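Bin picking practice (Stenton rules)

Bin picking practice, often called the Stenton rules after the workshop series where the first version was written down, is a body of working guidance for people who run robot arms over open containers of mixed objects. It covers how the container is held in place, how hoses and cables are carried along the arm, how objects are chosen and put in, and what a person should do before reaching inside. The rules are not a safety standard in the legal sense, and they say so on their first page. They are meant to sit alongside whatever machine safety law applies locally, and to fill in the small, homely matters that the law leaves to good sense.

Background

Work on the guidance began in 2000, when laboratories and small integrators in the Stenton area found that they were all having the same kinds of trouble and solving it in different ways. A bin would creep across a table over a long day, or a cable would catch on a rim, and the results from the morning could no longer be compared with the results from the afternoon. The first draft had 16 rules, typed up on a few sheets and passed from hand to hand. The present edition, maintained by the Dastamura Institute, has 37, and readers who grew up with the short version still grumble (fondly, for the most part) at the extra pages.

Fixing the bin

The opening rules deal with the bin itself, and they are probably the ones most widely followed. A bin should be fastened to its table or stand so that an ordinary bump from the gripper does not shift it. Clamps, bolts and shaped fixtures are all acceptable. If clamps are used, their handles should be included in the robot's collision model, and they should be checked at the start of every shift. Brightly colored handles are recommended, simply because they are easier to notice out of the corner of one's eye.

The rules also ask that the intended position be marked on the table surface with tape or paint. Marks are no substitute for fastening, but they let a person see at a glance whether something has moved, and that small comfort is worth a minute's work with a roll of tape.

Cables and hoses

Anything that runs along the outside of the arm, such as an air line or a sensor cable, is known in the guidance as the dress. The dress needs enough slack for the wrist to turn through its full working range, and yet not so much that a loop can drop below the rim and snag on the contents. Getting this right takes patience. The usual advice is to move the arm slowly by hand control to each corner of the bin, and to the deepest point, watching the loops the whole way - then to do it all again with the wrist turned in the other direction.

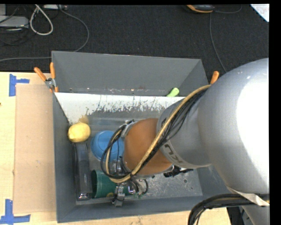
A robot arm working in a clamped bin of mixed objects, with its hose and cables looping beside the wrist.

Choice of objects

A test set should include shapes and surfaces that behave differently from one another. Round things roll, cups can lie on their sides, long cases settle against a wall where fingers have trouble getting behind them, and glossy surfaces throw back light in ways that confuse a camera. The rules suggest mixing such objects freely and keeping a written list of what went in. Worn bins may stay in service as long as the wear is noted in the log, though a badly scratched floor should not be swapped for a fresh one halfway through a series of trials.

Reaching in

No one should put a hand in the bin while the arm is able to move. The arm is to be stopped and its drives disabled first, and the person reaching in keeps control of the restart. At sites with more than 2 operators, the restart is also called out loud.

Adoption and variants

The Rendow variant, used mostly in warehouses, drops the section on test objects and adds one on conveyor-fed bins. The Noguchi supplement covers suction tools and is usually read together with the main text. A revised chapter on dress inspection was added one June and has since been carried over into both.

See also: Collision model; Emergency stop; End effector; Machine guarding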